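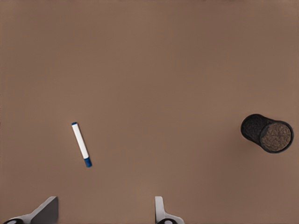
Cedstead Adult Learning Service
Progress report to the Merell Fund, November 2020
Grant purpose: evening numeracy courses for adults without a high school diploma

1. Period covered
The report covers the work done since the August statement. Spending on room rental is below plan and spending on printed materials is above it. The net position is within the approved budget.

2. Enrollment and attendance
Enrollment stands at 337 learners across 12 course groups. The two largest groups meet at the Restier building, where class size is now capped by the room limits in force. Learners above the cap were offered a place at the Chukwu Street site or a mailed course pack. Most took the pack.

Attendance is recorded per session. It held steady in the fractions and percentages units and dropped in the unit on ratios – the same pattern as last year. Tutors attribute part of the drop to shift changes at local warehouses. We have no data to confirm this.

3. Teaching materials
The course workbook was revised and now has 36 units, each designed to fit one session. Worked examples come before the exercises in every unit. Units on reading a pay stub and comparing loan costs were moved forward at the request of tutors. A total of 848 copies were printed, including stock for the spring intake.

Two errors were found in the answer key after printing (units on area and on unit prices). A correction sheet has been inserted in all copies not yet handed out and mailed to learners who already had the book.

4. Assessment
The entry test was shortened and is now given on paper only. Scores from the old and new versions are not directly comparable, so progress for this year will be reported from the new baseline. The midcourse test is still being marked at the Restier site.

5. Variations requested
We ask the Fund to approve a transfer from the room rental line to the postage line. The total grant would not change. A revised budget table is attached as Annex B.

6. Next period
– Complete marking and report midcourse results by site
– Rewrite the ratios unit and test it with one group
– Open spring enrollment at both sites
– Renew the lease at Chukwu Street, subject to the landlord's terms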